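Rooms and Fittings Board > Workrooms > Walls and tables

Thread: White wall panel and cloth backing for a work table: requests for advice

murncombe_rooms
Opening post

Good morning. I am responsible for the furnishing of the shared workrooms at Murncombe and would be grateful for the views of members on two matters before the December closure, when our decorators will have access.

The first concerns the white panel on the wall of the end room. The wall itself is painted cream and will remain so. The panel was supplied by Vendik and has given satisfactory service, but its surface now has several small dark dots in the upper and middle areas. I have not established whether they are pen marks, old fixing points or damage to the coating, and I do not wish to authorise a cleaning product until I know. A small clear clip is also attached at the top centre.
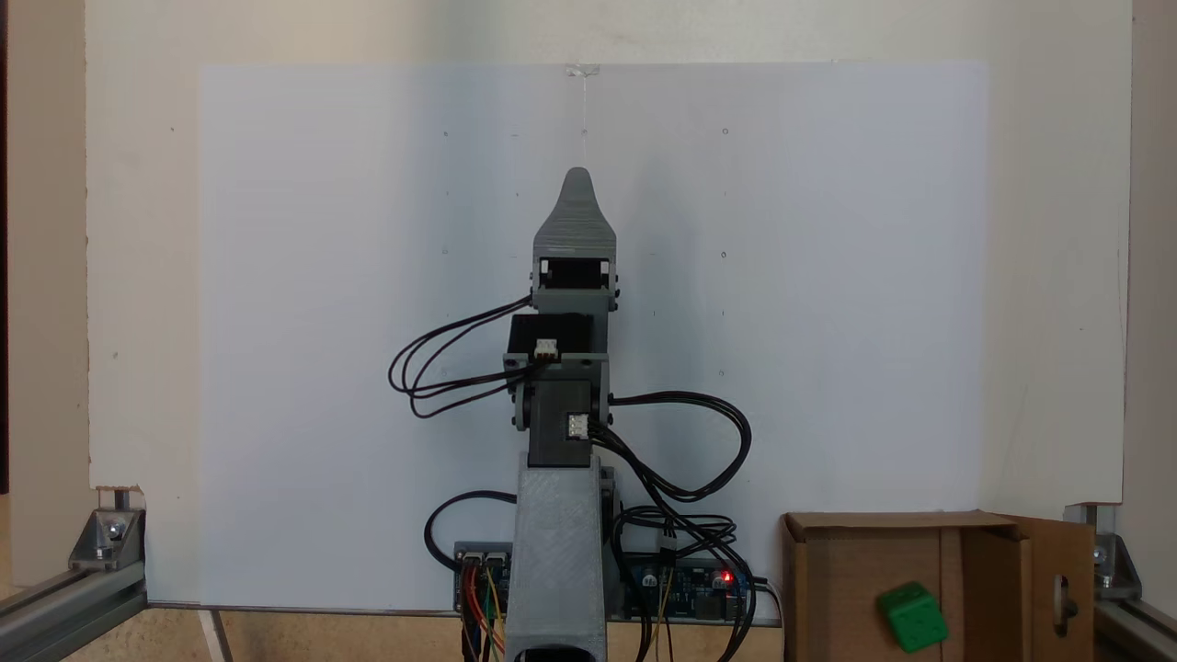 The second matter concerns the cloth used as a backing behind a white work table. It is dark teal, and is set behind a pair of grooved aluminium posts fixed to the table frame. The table is 1,820 mm wide. Users have asked whether the cloth should be replaced with a rigid board, which would be easier to wipe down. The budget for the room is limited and I would prefer to make one purchase only.

Replies to either question are welcome.

stores_and_fabric
Reply 1

Thank you for setting this out clearly. With regard to the panel, I would advise against any solvent until the surface has been identified. A coated steel panel and a painted composite panel may look the same from a short distance, and they respond very differently to cleaning. A magnet will settle the first question.

For the dots, a damp cotton cloth should be tried on one of them only. If it does not move, run a fingernail lightly across it. A mark will feel flat. A hole or a chip will not.

I have no strong opinion on the clip. If it is held by adhesive, warm it gently with a hairdryer and slide it upwards. Pulling it straight off may take the finish with it.

plainweave
Reply 2

I should like to speak in favour of retaining the cloth. We replaced fabric with rigid board in two of our rooms and received complaints about glare and noise within the first term. The board was put into storage and the fabric was reinstated.

A cloth of that colour also hides minor marks between washes. If it is becoming uneven in tone, it may only require laundering. Saxena supply a heavy cotton in a comparable shade and will hem it to size. When ordering, please allow an additional 100 mm on each side for turning, as their quoted widths are taken before hemming.

lowmoor_premises
Reply 3

I respectfully disagree with the previous reply. Fabric behind a work surface gathers dust and must be taken down to be cleaned properly, and in my experience it is not taken down. A matt laminate board need not produce glare. The difficulty described above sounds like the result of choosing a gloss finish.

I would also ask whether the cloth carries a fire rating label. Our own insurer required this for every hanging textile, and we had to withdraw 62 curtains and screens which had lost their labels in the wash.

plainweave
Reply 4

The point concerning the fire rating is accepted and I ought to have raised it. On the finish, ours was sold as matt. I can only report the result.

murncombe_rooms
Reply 5

I am obliged to members for their prompt attention. I have looked for a label on the cloth and have not found one, so I shall be writing to the previous supplier. The magnet test on the wall panel will be carried out this afternoon.

It has also been put to me that the posts should be checked before anything heavier is placed upon them. They are Trunard posts, joined to the table frame with metal corner brackets at the foot. My concern is whether that arrangement would carry a rigid board, or whether it is adequate for cloth alone.
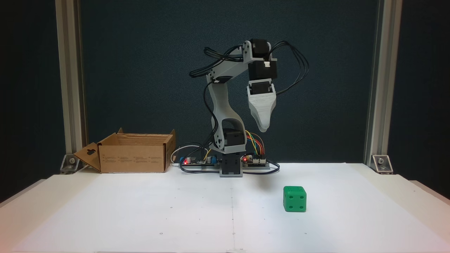
Teal cloth behind the table, with the posts and their corner brackets.

The upper fixings would have to be considered separately. I should add that the table is in regular use, and any work would need to be completed in a single morning.

stores_and_fabric
Reply 6

For cloth, I would be content with brackets of that kind, provided the bolts are tight. For a rigid board I would not proceed without a brace at the top, or a fixing to the wall behind. The load itself is modest, but a board will be knocked and leaned upon, and the force is then taken at the foot of the post.

Trunard publish a fitting sheet for their posts and will send a copy on request. Please ask for the table-mounted version, as the floor-mounted one gives different bolt positions.

lowmoor_premises
Reply 7

On the question of the posts I am in agreement with stores_and_fabric. I remain of the view that board is the better long-term purchase, but I concede that it ceases to be the cheaper one once bracing is included.

If cloth is retained, I would suggest buying 2 identical lengths, so that one may be laundered while the other is in place. Both should be labelled on the hem with the room number and the date of purchase.

murncombe_rooms
Reply 8

The magnet holds, so the panel is steel-faced. A damp cloth has been tried on one of the dots without effect, and I shall examine it more closely before permitting anything stronger. The clip will be left where it is for the present.

I am minded to retain cloth behind the table and have asked Saxena for a price for the pair. The fire rating is to be confirmed in writing before the order is placed. I would still be glad to hear from any member who has touched in small chips on a Vendik panel, and in particular which white was used.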